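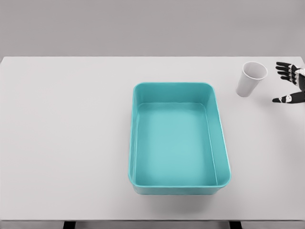
How long does a wool quilt take to make?

Most of the winter, if you count the washing and carding of the fleece.

Nelu Mihăilă gives this answer without looking up from his cutting table. He has made quilts in Pencombe for many years, first for the neighbours and later under the name Lungu, which was the name of his grandmother's village. When I visited him in May the mornings were already cold, and he had eleven orders pinned to the wall above the kettle.

He learned the work from his grandmother, who filled her quilts by hand and closed them with a stitch as long as her thumbnail. "She did not own a ruler," he says. "If my row was crooked, she pulled it out while I was at school, and I found the thread on my pillow."

The wool comes from Vustley, two hours inland, from a farm which keeps sheep mainly for meat. The farmer used to be paid almost nothing for the fleeces. Nelu now buys 600 kilograms of it every year and pays before shearing - a habit that his accountant does not like.

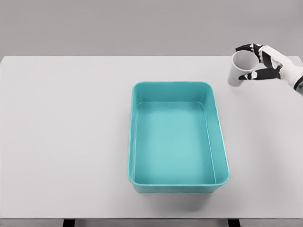

Issue 2, page 14

I asked him about colour, as his quilts are nearly all grey or cream. "People ask me for red. I made a red one once and the dye came off on the customer's pyjamas. She was very kind about it, but I paid for the pyjamas."

He keeps a notebook where each finished quilt has a number. The last one, in dark blue ink, was 1,634. It went to a couple in the mountains who wanted it wider than their bed, so that they could stop arguing at night. He charged them only for the cloth, as it was their second order.

The carding machine is an old Zeda, bought from a closed mill, and the spare belts have become difficult to find. He has begun to sew them himself from leather. "It is slower, and the noise is terrible," he says. "My wife goes to her sister's on carding days."

Before I left he showed me how to air a quilt properly - over a rail, in the shade, never on the grass. Then the phone rang, and it was somebody asking about red.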